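4. Setting up your Sullow key stand

1. Lay a soft sheet over the table first, and don't fret if it picks up a few smudges over time, as ours certainly has.

2. Stand the post upright behind the tray, with the little pegs pointing down.

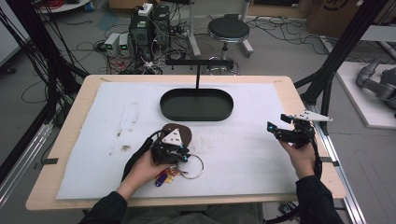
3. Hang your keys one ring at a time, heaviest nearest the post, and leave the tray free for coins and other bits and bobs.

Caution: please keep the total under 300 grams, charms and tags included.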